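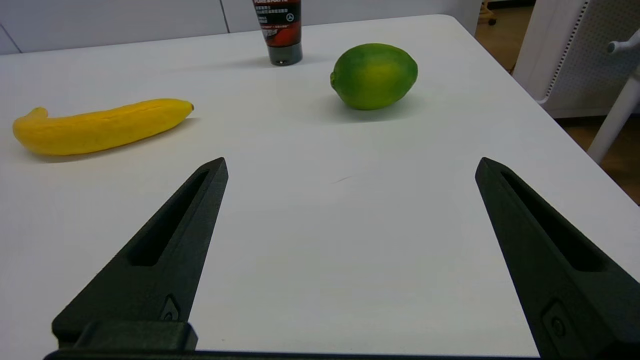 Keeping Fruit Fresh on the Counter

Print this page | E-mail this page

We use cookies to remember your settings. By staying on this site you accept our cookie policy.

Most fruit is lost in the last two days before somebody gets to it. The tips below come from our own kitchen and from readers who have written in since May. They apply to an ordinary home with an ordinary refrigerator.

Bananas

Buy them with a little green at the tips if you shop once a week. Keep them out of plastic bags and away from the stove. A hook is better than a bowl, as the fruit doesn't bruise under its own weight, but a folded dish towel in the bottom of a bowl does nearly as well.

Wrapping the stems in plastic film slows things down by a day at most. Once the bananas are as ripe as you like them, put them in the refrigerator. The skins will go brown and look bad. The inside stays firm for several more days.

For freezing, peel them first. Cut into chunks, freeze on a tray lined with parchment, then bag them. Bananas frozen in the skin are hard to peel and drip all over the counter.

Limes and lemons

Limes dry out faster than lemons on the counter. If you will use them within a few days, leave them out, where they give more juice. For longer storage, put them in a closed bag in the crisper drawer and press out the air.

A lime that has gone hard can often be saved. Roll it on the counter under your palm, pressing firmly, or warm it in the microwave for 13 seconds before cutting. Cut lengthwise, a little off center, to get around the core.

Half limes go cut side down on a saucer in the refrigerator. Use them the next day.

Avocados, peaches and pears

Ripen these at room temperature and then chill them. A paper bag speeds things up, and a banana in the bag speeds them up more. Check every morning. Pears ripen from the inside, so press near the stem. If the neck gives, the pear is ready.

Berries

Do not wash them until you are going to eat them. Take out any soft ones as soon as you get home and spread the rest on a paper towel in a shallow container with the lid slightly open.

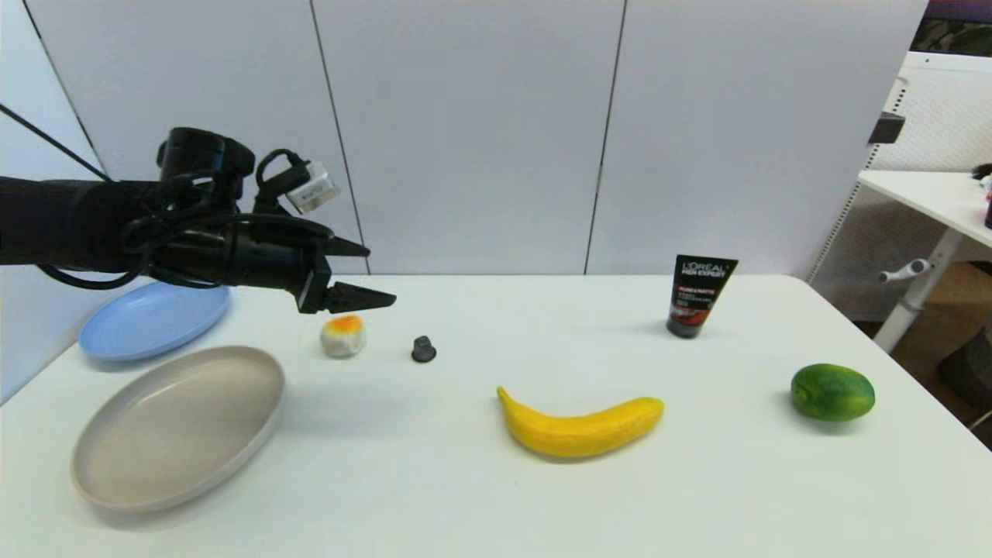 Cleaning a white tabletop or counter

Lime juice is hard on some surfaces. It will dull marble and can mark other stone, so wipe it up right away and rinse with plain water. On painted or laminate tops it does no harm in the short run, but it leaves a sticky film that picks up dirt.

For everyday cleaning, use a drop of dish soap in a quart of warm water. Wring the cloth out well. Wipe, rinse the cloth, wipe again, and dry with a towel – most streaks on a white surface are dried soap.

For yellow stains from turmeric, tea or mustard, make a paste of baking soda and water, lay it on the spot for 3 minutes and wipe it off without scrubbing. Repeat if needed. Test it somewhere out of sight first, especially on a glossy finish. Scouring powder leaves fine scratches, and the next stain will settle into them.

Fruit flies

Empty the compost pail every night in warm weather. Rinse bottles before they go in the recycling. For flies already in the kitchen, put an inch of cider vinegar in a jar with one drop of dish soap and leave it next to the fruit bowl for 24 hours. Check the sink drain too. A kettle of hot water from the tap and a stiff brush will clear most of what they feed on.

From readers

Horacio Cabral of Medina keeps two bowls, one for fruit to eat now and one for fruit that is still hard. Each evening he moves over whatever has softened. He says he throws out much less than he used to, and the children know which bowl to take from.

A reader in Tadberg lines her crisper drawer with newspaper and changes it every other week. We tried it and the drawer did stay cleaner. Paper towels work the same way but get soggy sooner.

Another reader asks whether apples can share a drawer with carrots. Keep them apart. Carrots stored next to apples turn bitter.

Last updated September 2019

Get our kitchen tips by e-mail once a month. Enter your address to sign up for the newsletter. You can unsubscribe at any time.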